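Spent the afternoon at the Dillier open day out in Grorelside. Posting notes as a thread, mostly for the people who asked me to report back on the laundry stuff.

1/ Doors opened in March weather, so everyone crowded in at once. There were 13 stations. Most were warehouse arms moving boxes and I skipped nearly all of them.

2/ Kettler had the biggest stand. Good arm, fast, very loud. Their person quoted 2000 cycles between service checks. I asked if that was with a load on and she said she'd email me.

3/ The home tasks were upstairs. Folding, bed clearing, picking up socks. Slower than downstairs and a lot more interesting to watch.

4/ Folding is done with hand-held grippers first. A person works through the clothes with the same kind of jaws the robot will use, and the recordings go into training. You could sign up for a turn - 25 minutes, no charge.

5/ Squeezing is easy. Getting one layer of a knit without taking the one under it is hard. I kept grabbing both.

6/ Collars were my worst part. T-shirts went fine after a few tries.

7/ Brandurum had a small two-finger kit for sale at 1499, software extra. I didn't buy it. The manual on the table was for the older version, so check that before you order.

8/ Parking was free but the lot is small. Bus stop is at the gate. They plan to run it again in the fall and I'd go, mainly for the upstairs part.

9/ Last one, from the clothes station. 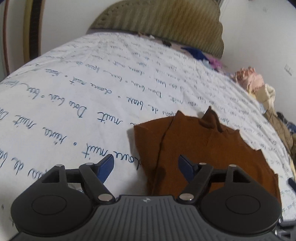
Brown knit top on the bed, jaws open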